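Back at the table

April got away from me, so this is going to be one of those catch-up posts. For those who are new here (hello, and thank you for the kind notes after the last one!), I spend a good part of my week at Nesisholm recording examples of everyday hand work so that a learning system can have a go at copying it. The project is called Prirneten, and my corner of it this spring is desk tidying. Papers, booklets, the boxes people keep them in, all the stuff that piles up next to a keyboard.

I get asked a lot what the work is like, and I never give a good answer at parties. Mostly it is doing one small chore over and over while holding a gripper in each hand, and trying to do it a little differently every time without being silly about it. You set the table, you start the recording, you do the thing, you stop, you write a line in the log, you set the table again. My goal for this task was 100 good examples. When I sat down to write this I had 80 in the log, and 53 of those had made it through my own checking, which tells you something about how strict I've gotten (or how sloppy I was the first week).

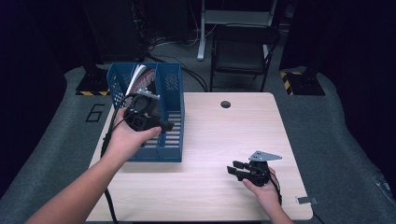 Both grippers in hand, with the blue organizer at the back of the table.

The hardest habit to break was speed. When you do a chore for the twentieth time you get quick at it, and you start cutting corners your hands know about but the recording doesn't explain very well. My early examples were full of little flicks and shoves that worked fine for me and would be a terrible thing to learn from. So now I go at about the pace I'd use if I were showing a child how to do it, and I stop for a breath before I close the fingers on anything. It felt ridiculous for a day or two and now I catch myself unloading the dishwasher that way.

The other thing is cables. I have one trailing off each gripper, and I've learned to let them hang and to look where they are before I begin. I used to check after I had already started, and then I'd be halfway through a nice clean take with a tug on my wrist, thinking about the cable and nothing else. Those takes go in the bin. You can see the hesitation in them when you play them back. 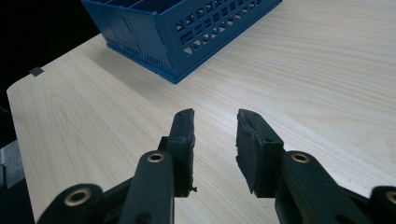
I also changed how I pick my starting spots. For a long time I put everything more or less where it felt comfortable, and when I went back through the log I found 22 examples in a row that might as well have been the same one. Comfortable is a very small patch of table! So I drew up a list the night before, with the box turned this way and that, nearer and farther, and I work down it whether I like the next one or not. I like very few of them. Reaching across with my left hand is still clumsy, but I keep the clumsy ones if they end well, on the theory that a learner ought to see a recovery now and then.

Checking happens in the late afternoon with a big mug of tea. I watch each one twice, once for the hands and once for the papers, and I try to be fair. A bent corner I'll let go. A dropped booklet I keep in a separate folder called Banano, for reasons that go back to an old laptop and aren't worth telling.

Next up is a second table over at Viklund, with different light and a higher chair, and I'm curious how much of my rhythm will survive the move. I still need to rewrite my log sheet before then, as the column for notes is far too narrow and I've been writing up the margins.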